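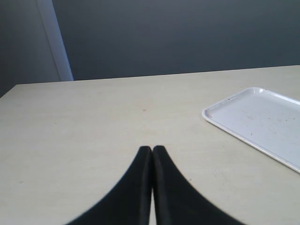 T. R. Omine

The gauge house at Curnavholm stood 234 steps above the harbor, and the job came with a key, a lamp and a book of ruled pages. The reading was taken at six in the morning and six at night. It consisted of the height of water in the stilling well, the direction of the wind, and one line for remarks.

The previous keeper had left the remarks line blank for most of nine years. Where she had used it, she wrote "fog" or "door sticks." The new keeper read the whole run of books in the first week of November, partly to learn the format and partly because the stove took an hour to heat the room and there was no reason to go to bed before it did.

The well was a vertical pipe, open to the sea through a small hole near the bottom. The hole let the tide in and kept the waves out. A float rode on the water inside, and a wire ran from the float over a wheel to a pointer on a brass scale. The error of the instrument was taken to be one division. Anything smaller was the keeper's eye.

In the second week the evening reading came out one division high. The morning reading was correct. The next evening it was high again, by two. The keeper cleaned the wheel, oiled the bearing, checked the wire for stretch against the spare, and wrote "evening high, cause not found."

The office at Plidano replied by the supply boat. The reply said to check the wire.

By the end of the month the difference stood at 6 divisions. The morning figure continued to agree with the tables. The keeper began taking extra readings at 900 minutes past midnight, a time chosen because it fell between the other two and was easy to work out. Those agreed with the tables also. Whatever raised the float did so between three in the afternoon and six, and had let go of it before dawn.

A lead line was put down the pipe. In the morning it touched bottom at the depth painted on the wall. In the evening it ran out to its full 30 fathoms and did not touch. The keeper hauled it up, dried it, measured it against the floorboards, and put it down again with the same result. The pipe was bolted to rock. The chart gave four fathoms outside it.

The remarks line was too short for this. The keeper wrote "no bottom, evening" and left the rest for a letter, then did not write the letter. The office would ask about the line.

On the Sunday the boat came early and brought flour, lamp oil and a new wire on a spool stamped Phan. The skipper asked if the room was always so warm. The keeper said the stove drew well. They carried the empty cans down together and the boat was gone by two.

The new wire went on at four. At six the pointer was against the upper stop, and the float could be heard knocking on the underside of the cover, evenly, with a gap of around ten seconds between knocks. The keeper waited through several of them with the pencil out. Then the keeper found the old books, turned to the first winter, and went through the remarks again, one page at a time, reading only the evenings.

Every "door sticks" was an evening.

The door of the gauge house opened outward. The keeper went over and tried it, and it moved a little and came back. The lamp was burning normally. The keeper sat down, entered the height as "at stop," the wind as northwest, and on the third line wrote the two words in the same small hand as before.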